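4.2 踢脚线插座与线缆的落地段

前一节讨论的是墙面中段的插座，即设计图上标得最清楚、使用者又最少抱怨的那一类。本节往下走，走到踢脚线。踢脚线在建筑学文献中的地位大致与鞋带在服装史中的地位相当：人人知道有，少有人肯为它写一章。它的本职是遮住墙面与地面相接的那条缝，顺便承受拖把、鞋尖和椅脚的撞击。后来有人发现这条带子反正要做，里面又常常有空腔，于是把插座也请了进去，墙面由此保持完整，甲方满意，效果图干净。至于插头插上去以后线往哪里走，效果图上通常没有插头。

本研究在Risar楼与Zandby楼的30个房间内共登记踢脚线插座212个，其中登记时插有插头者141个。在这141个之中，线缆在离开插座后至少有一段平贴地面并伸入可通行区域的，为61个。我们把这一段称为“落地段”。称呼平淡，是有意为之。初稿曾用过“溢出”“蔓延”等词，读起来像是在讨论藤本植物，后来一律删去。

落地段的判定标准如下。线缆自插座引出后，凡有一段与地面接触，且该段不在家具投影之内、不在线槽或压条之下，即计为落地段。线缆悬空者不计，沿踢脚线顶面平行敷设者不计，卷成一团放在墙角者另列一类，见附录B。卷成一团的线缆在统计上极不合作：有的松开以后长得足以穿过整个房间，有的松开以后另一头什么也没有。对后一种情形，我们在登记表上写“无负载”，使用者则多半写“别动，有用”。两种记录我们都予以保留。

需要说明的是，登记工作集中在十二月进行，其时两栋楼都已供暖，门窗关闭，家具较夏季更靠近房间中央。使用者并不认为自己在冬天搬过家具。但以地面上留下的压痕与家具当时的位置相对照，多数房间的桌子确实离开了原处。桌子一走，线就要跟着走，插座却没有这个能力。由此产生的距离，最后总是由地面来承担。

4.2.1 位置、颜色与可见性

落地段是否构成困扰，与其长度的关系比我们预想的要弱，与其颜色的关系则比我们预想的要强。两栋楼的踢脚线以深色居多，墙面或隔板以白色居多，地面则各有各的主张。设计说明中对这一搭配给出的理由是“稳重”。稳重的代价在于，深色插座嵌在深色踢脚线里，找起来颇费工夫；受访者提到过蹲下来用手摸的，提到过打开手机照明的，还有一位提到过先找别人的线，再顺着线找到插座。最后这种方法效率很高，前提是别人已经占了。

白色线缆则是另一个极端。它在白色墙面前几乎隐身，一旦越过深色踢脚线，就成了整面墙最显眼的东西，再往前到了地上，显眼与否就要看地面的脸色。一条线在半步之内换了三种可见程度，走路的人却只有一双眼睛，而且通常看着前方。我们的记录中有相当一部分“险些绊到”的陈述，当事人都坚称自己平时看路。对此我们没有理由怀疑，也没有办法验证。

图3给出了这一类布置的一个例子。白色板面平整、哑光，一直落到地面，底部一道深色踢脚线，插座开在踢脚线之中，也是深色。插在上面的白线先向下弯，随后折向右方，从地面上走开。就板面本身而言，它的完成度无可挑剔；就那条白线而言，它走的是一条没有在图纸上出现过的路线。可与之对照的是上方那条细长的黑线，它略微下垂之后陡然上升，全程不与地面发生关系。同一处位置有两种走线，一种交给了空中，一种交给了地板。按照前述标准，只有白线计入落地段。

图3 嵌于深色踢脚线中的插座及其白色线缆。线缆自插座引出后向下弯曲，继而沿地面向右延伸。

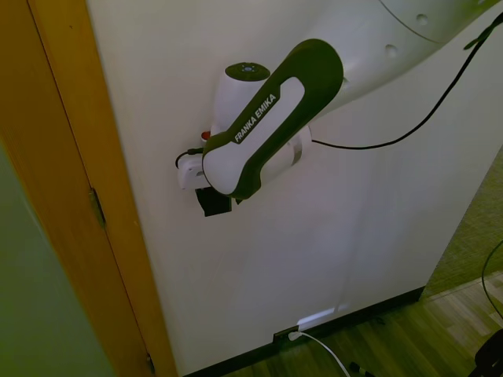 Nipon Kaewsai读到这里时提出了异议，认为本节对踢脚线插座过于刻薄。按他的说法，插座放得低，线至少是从低处出发的，垂在膝盖高度的线他见过，比躺在地上的更难缠：地上的线只绊脚，半空的线还会把桌上的杯子一起带走。他又补充说，真正该写进论文的是插座的间距，间距要是够密，谁也不会去买那么长的线。

这一异议我们部分接受。高度与间距确实应当分开讨论，而本研究的登记表在设计之初把两者填在了同一栏里，事后拆分花去的时间，足够把其中一栋楼重新走一遍。拆分的结果支持他关于间距的意见：在插座较密的房间，落地段明显较短，往往在踢脚线前面拐个弯就钻进了桌下。关于半空线缆更难缠的意见，则既得不到支持，也得不到反驳，因为我们的登记表没有“杯子”这一栏。后续研究若要增设，建议同时记录杯中所盛何物。

4.2.2 使用者的补救措施

对于落地段，使用者并非无所作为。补救措施可以归为遮盖、固定和绕行。三者之间并不互斥，有的房间三样都用了，线还在原处。

遮盖以地垫和压条为主。地垫的逻辑是：看不见的线绊不到人。这一逻辑在线较细、垫较厚时基本成立；在线较粗、垫较薄时，使用者得到的是一道隆起，高度与原来的线相等，外加一层布。Zandby楼有几间房在门口铺了地垫，垫子本来是用来擦鞋的，后来往里挪了挪，兼管线缆。兼管之后，擦鞋的功能就由走廊的地面接手了。

压条在两栋楼里以Skimeck牌为主，由楼宇管理方统一购置，断面呈扁拱形，底部带胶。就功能而言，这种压条没有什么可以批评的：线放进去，人走过来，脚底只觉得有个缓坡。问题出在颜色和长度上。统一购置意味着只有一种灰色，它与两栋楼里的任何一种地面都不相同；又意味着只有一种长度，短于多数落地段，长于其余落地段。使用者于是裁切，裁切之后剩下的短料舍不得扔，又贴在别处，有两间房的短料底下并没有线。问及原因，一位使用者说以后可能会有。

固定措施主要是胶带。胶带在登记中出现之频繁，使我们一度考虑为它单列一节，后来因为版面而放弃。常见的做法是每隔一段横贴一条，把线压在地上。新贴的胶带看上去颇有条理，时间稍久，边缘卷起，沾上灰尘与头发，绊人的就从线变成了胶带。有受访者定期更换，更换时并不撕掉旧的，理由是旧的已经撕不下来。在这样的位置上可以看到胶带的分层，颜色由浅入深，其地层学意义有待专门研究。

绕行是最省钱的一种，也是我们最初没有料到的一种。所谓绕行，是人绕线走。在入户访谈中，多数使用者并不把这看作一种措施，要等我们请他们从门口走到窗边、再请他们说说为什么在半路上拐了一下，他们才低头看一眼地面，说哦，这里有根线。线已经进入了步态。其中有一间房，线缆在我们到访之前已经移走，拐的那一下却保留了下来，连后来搬进去的人也这样走。我们问他是跟谁学的，他说没有跟谁学，就是觉得那边不太好走。

4.2.3 关于“莫尔多万线”的一点说明

在管理方提供的竣工文件中，踢脚线插座的布点依据一条被称为Moldovan线的控制线。该线距墙面有固定的水平距离，意在规定家具后缘的位置：家具摆在线以内，插座恰好被遮住，线缆也恰好够得着。这一设想的几何关系是严密的。它只要求使用者把全部家具靠墙放置，并且从此不再移动。

现场的情况与此有距离。有人要靠窗，有人不要靠窗，有人要背对门坐着，有人说背对门坐着一天都干不成事。桌子因此离开了Moldovan线，有的离开一点，有的横在房间当中。设计文件对这种情形没有规定，只在备注中写了一句“可由使用方自行调整”。我们在61个落地段所在的位置逐一比对，其中没有一处的家具后缘仍在控制线以内。这个结果整齐得令人不安，我们请另一组人员重新量过，仍是如此。稍作思索，也不难明白：家具若在线内，线缆就落在家具投影之中，依定义本来就不计为落地段。这一发现因此在很大程度上是我们自己定义出来的，特此注明，以免读者在引用时替我们高兴。

尽管如此，控制线仍有讨论的价值。它至少说明，踢脚线插座在设计阶段并没有被当作孤立的物件，设计者设想过它前面会有一件家具。被漏掉的是家具前面还会有人，而人会嫌桌子太靠墙，腿伸不开。在访谈中，“腿伸不开”出现的次数多于“不安全”，也多于“不好看”。后两个词主要由管理方使用。

4.2.4 清洁

落地段给清洁带来的影响在问卷中得分不高，在访谈中却总是被提起，多半发生在录音已经关掉、我们正在穿外套的时候。扫地的人遇到地上的线，可以把它提起来扫，可以扫到它跟前为止，也可以连线带灰一起推到踢脚线边上。第一种做法见于指引，后两种做法见于地面。

踢脚线在这里显出一种尴尬。它的顶面积灰，正面挨撞，嵌入插座之后又多了一圈缝隙，缝隙里的灰既不能用湿布擦，也很难用干布擦到。Risar楼的清洁指引建议“断电后以软毛刷清理”。我们询问了断电的流程，得到一张需要提前填写的表格；又询问了软毛刷，得知不在发放之列。几位使用者自备了旧牙刷，效果据称很好。

线缆本身也需要清洁，白色者尤甚。新装时，白色线缆与白色墙面相配，这大概是当初选用白色的原因；落地之后，它便与地面打交道，颜色逐渐向地面靠拢。若把同一条线从插头到末端分段比色，理论上可以推算出它在地上躺了多久。我们在两间房里试过，得到的结果与使用者的回忆相差甚远。差异可能来自方法，也可能来自使用者对“刚放不久”的理解。

4.2.5 小节讨论与局限

综合以上各项，踢脚线插座的麻烦集中在它与地面之间那很短的一段关系上。插座高一些，线缆会先垂下来再落地；插座低一些，线缆几乎是直接落地。两者的终点相同，差别在于出发时的姿态。从使用者的角度看，值得调整的是插座与桌子之间的水平距离，而这一距离在建成后只有桌子能够改变，偏偏桌子改变的方向总是更远。

可以考虑的做法包括在房间中部设置地面插座、在家具内部集成走线，以及允许一部分线缆从上方引下。地面插座会把踢脚线的全部问题搬到房间正中，另加一个盖板，盖板的铰链据Zandby楼的经验是先坏的部分。家具集成走线取决于家具，而家具的采购与建筑的设计分属两笔预算，两笔预算的负责人在本研究期间没有见过面。从上方引线在视觉上较难被接受，管理方的原话是“像工地”，但在登记过的房间里，凡是采用这种做法的，地面都最好走。

本节的局限有以下几点。其一，登记只记录了某一时刻的状态，同一条线早上与下午可能并不在一个地方，我们有几次吃过午饭回来就不得不重填表格。其二，使用者事先知道我们要来，部分房间明显收拾过，有一间收拾得过于彻底，线缆全部收进了抽屉，设备也就都没有通电，我们只好请对方恢复原状，对方花了一些时间回忆原状是什么样子。其三，登记人员在判断“可通行区域”时意见不尽一致，体型较宽者倾向于认为该区域较窄。对此我们采用了两人分别判定、再行协商的办法，协商记录已随登记表一并归档。

另有一点不属于局限，但与数据的解释有关。212个插座中未插插头的那一部分，在设计评估里通常被视为余量，被当作布点充足的证据。我们逐个看过这些空着的插座，其中不少位于柜子背后，有的位于门扇开启后的死角，还有的被暖气管挡住半边，插头可以对准，手却伸不进去。把它们算作余量在数字上没有错。使用者对此的处理方式是在够得着的那个插座上再接一个插线板，然后把插线板放在地上。插线板及其后续问题见4.3节。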